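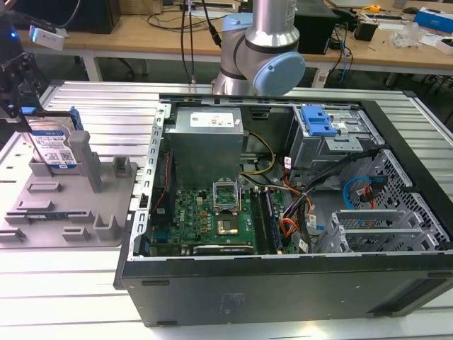 ディネオ・ナイドゥ
Clarnuleo 自動化セル担当/手順書の管理係(兼務、手当なし)

手順書を書き直している。日曜の夜にやることかと言われれば違うと思うが、平日の昼間は手順書を守る側にまわらないといけないので、書く時間がない。

うちのセルでやっているのは、デスクトップPCの部品の抜き差しだ。ロボットがハードディスクやメモリをつかみ、治具に置き、またつかんで、しかるべき場所へ挿す。人間がやれば鼻歌まじりの作業である。ロボットにやらせると、鼻歌が消えて規則が増える。

前任のシズウェ・ヘンドリックスが残していった手順書には、80を超える項目があった。私は引き継ぎの週に全部読んだ。読み終えて覚えていたのは、そのうち「作業台に飲み物を置かないこと」だけだった。これは私の記憶力の問題でもあるが、項目の並べ方の問題でもある。飲み物の話の次に非常停止ボタンの話が来て、その次がまた掃除の話になる。同じ字の大きさで、同じ「〜すること」で終わる。読んでいるうちに、非常停止が台拭きと同じくらいの用事に見えてくる。

そこで今回の改訂では、まず項目を減らすことにした。減らすと怒られるかと思ったが、シヤボンガ・ピレイに草稿を見せたら「前のやつ、途中までしか読んでなかった」と言われた。安全教育の担当者の発言である。聞かなかったことにした。書いてしまったが。

以下、改訂作業のメモを兼ねて、残したもの、消したもの、揉めたものについて書いておく。よその現場にそのまま当てはまるとは思っていない。うちでさえ当てはまるかどうか怪しい項目がある。

治具の名前

いちばん時間を食ったのが名前だった。

うちの治具にはポストやらホルダーやら、形の違う受けがいくつも立っている。これを現場では「手前の低いやつ」「斜めのやつ」「U字の」と呼んでいた。その場にいる人間同士なら通じる。通じてしまうから直らない。ところが夜に遠隔でログを見ているファティマ・ドラミニには通じない。彼女から「手前とは誰から見た手前ですか」という問い合わせが来て、私は返事に半日かけた。操作卓から見た手前と、ロボットの根元から見た手前は逆になる。半日かけて、それだけを書いた。

新しい手順書では「手前」「奥」「右」「左」を単独で使うことを禁じた。使うなら必ず「操作卓から見て」と付ける。面倒だという声が出たので、受けの一つひとつに短い記号を振ることにした。記号の付け方でまた揉めた。ソラニ・ケカナは部品名で呼びたいと言い、ファティマは置き場所で呼びたいと言った。部品名派の弱みは、部品が置かれていないときに受けの名前が宙に浮くことで、置き場所派の弱みは、治具を作り替えるたびに名前が嘘になることだ。結局、置き場所で呼び、治具の版が変わったら記号も全部変える、という乱暴なほうに落ち着いた。古い記号の使い回しは禁止。ここだけは太字にした。

始める前の状態を書く

前の手順書には「作業を開始する」という項目はあったが、何がどうなっていたら開始してよいのかが書いていなかった。

たとえば、メモリが一本は基板のスロットに挿さっていて、もう一本は治具に寝かせてある。この状態は「準備完了」なのか「作業の途中」なのか。見ただけではわからない。どちらでもありうるからだ。シズウェの頭の中では区別がついていたのだろうが、シズウェの頭はいま別の会社に勤めている。

なので、開始状態は部品ごとに文章で書くことにした。ドライブはどの受けに、どの向きで、ラベルをどちら側に。メモリはどこに。ケースはどちらを下にして寝かせるか。ケースの側面カバーは外したものとして、どこに片づけるか。書いてみると思いのほか長い。Modiseの連中が使っているチェック表を見せてもらったこともあるのだが、あちらは開始状態だけで表が一枚あって、当時は大げさだと笑ったものだ。いまは借りようかと思っている。頼み方を考えているところだ。

ケーブル

ケーブルの規則は前の手順書で最も充実していた部分で、最も守られていなかった部分でもある。

「ケーブルは整理すること」とあった。整理とは何か。電源から出ている黄色と黒の束を、ある者は奥に押し込み、ある者はケースの縁に引っかけ、ある者は眺めて帰る。全員が整理したと申告する。嘘をついているわけでもない。

改訂版はこうした。

・ドライブとメモリの上方を、どのケーブルも横切らないこと。
・白いタグの付いたケーブルは、タグを外さないこと。邪魔でも外さないこと。
・治具の上にケーブルを垂らさない。垂れているのを見つけたら、見つけた者が直し、ログに一行書く。
・ロボット側のケーブルに触ったら、量の多少にかかわらず、低速での空運転をやり直す。

最後の項目には抵抗があった。ちょっと触っただけで空運転か、と。気持ちはわかる。私も触ったことがあるし、やり直さなかったこともある。その日は何も起きなかった。何も起きなかったせいで、この規則の必要性を説明するのに毎回苦労している。

もう一つ、迷ったあげく入れたのが「背景の規則」だ。ロボットの向こう側の作業台に何を置いてよいか。工具、袋、マウス、黒い箱、空き箱、巻きかけのコード。人間の作業台というものは、放っておくと地層になる。最初は「何も置かないこと」と書き、その場で自分の私物を三つ見つけて消した。いまは「ロボットの可動範囲に入るもの、入りうるものを置かない。コードの端を台の縁より外へ出さない」になっている。後半はまだ達成されていない。

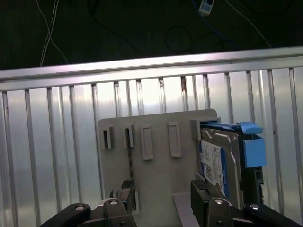
右端のホルダーに収まったドライブ。青いキャディ付き。

つかむ前に、つかんだ後に

ドライブの扱いについては、Maltumから来た人たちと長い話をした。向こうは部品の抜き差しを何年もやっているそうで、こちらが力の上限値の話をしようとすると、先に目印の話をしろと言う。

つまり、指がどこに当たってよいかを決めろということだ。キャディの樹脂の部分はよい。ドライブの金属の側面は、当たってよい範囲を決める。ラベルは避ける。端子側には近づかない。決めたら文字にして、絵にもして、操作卓の脇に貼る。力の数字はその後でいい、と彼らは言った。数字は部品が変われば変わるし、指のパッドがすり減っても変わる。当たってよい場所のほうは、そうそう変わらない。

言われてみればうちの手順書には力の数字ばかり並んでいて、どこをつかむかは「適切な位置を把持すること」の一行だった。適切。この語は改訂版から全部消した。検索して消していったら、思ったより文書が短くなった。「十分に」「必要に応じて」も消した。「速やかに」は一か所だけ残っている。火災のところだ。

つかんだ後の規則は二つだけにした。

把持を確認するまで持ち上げない。
持ち上げた後に迷ったら、挿しに行かず、元の受けに戻す。

二つ目がソラニには不評だった。彼は挿入動作の調整を担当していて、迷ったときこそ面白いデータが採れると考えている。調整の時間ならそれでいい。通常運転中は戻す。この線引きを文にするのに、また一晩かかった。調整中かどうかは、操作卓の札で示すことにした。札を裏返し忘れたときの扱いも書こうとして、やめた。裏返し忘れを規則で防ごうとすると、札の札が要る。

止め方は書いてあるが、始め方が弱い

どこの現場の文書を見ても、止め方はよく書いてある。赤いボタン、誰でも押してよい、押した者を責めない。うちのもそうだったし、そこは一字も変えなかった。

弱いのは止めた後だ。誰が、何を見て、再開してよいと言うのか。前の版には「安全を確認した後、再開する」とあった。主語がない。日本語の手順書の主語のなさは便利で、責任まできれいに消えてくれる。

改訂版では、再開には人が2人要ることにした。セルの中を見た者と、操作卓に立つ者。見た者が声に出して「手なし、工具なし、部品は記号のとおり」と言い、卓の者が復唱してから動かす。シヤボンガに読み合わせをさせたら、彼は復唱のところで照れた。大の大人が箱の前で「手なし」と叫ぶのだから、照れるのは正常だと思う。照れながら叫んでもらうことにした。

人が足りない夜はどうするのか、という質問がファティマから来ている。遠隔のカメラ越しに「見た者」を務めてよいか、という相談だ。私は反対している。ケースの中は物陰が多く、ケーブルの束の裏に落ちたねじなど映像ではまず見つからない。ただ、反対するからには夜の当番表を私が組み直すことになる。この件は保留。来月に回した。

例外の書き方

規則を減らすと、例外の申請が増える。これは予想していなかった。前の版では例外の申請など見たことがなかったから、優秀な現場なのだと思っていたのだが、読まれていない規則に例外は要らない。

例外は紙に書いて操作卓に貼る。書くのは、どの項目を、誰が、いつまで外すか。「いつまで」が空欄のものは剥がす。剥がす役は私だ。先週さっそく剥がした紙には「U字の受けは当面使わない」とあった。記号で書け、と返したら、本人は記号表を見ていなかった。記号表は棚の裏側に貼ってあった。貼ったのは私である。いまは表側にある。

今後

Londulicoの試験機が9月に入る予定で、そうなると治具の版が変わり、つまり記号が全部変わる。自分で太字にした規則なので文句は言えない。ソラニは早くも「部品名で呼べばよかったのに」という顔をしている。

それまでに済ませたいのは、把持位置の絵の清書、夜の再開の件、それから飲み物の項目をどうするかだ。あれは残すつもりでいる。前の版で唯一、全員が覚えていた。ただ「飲み物」に味噌汁を含むかどうかで現在2名が争っており、次の打ち合わせの議題に入っている。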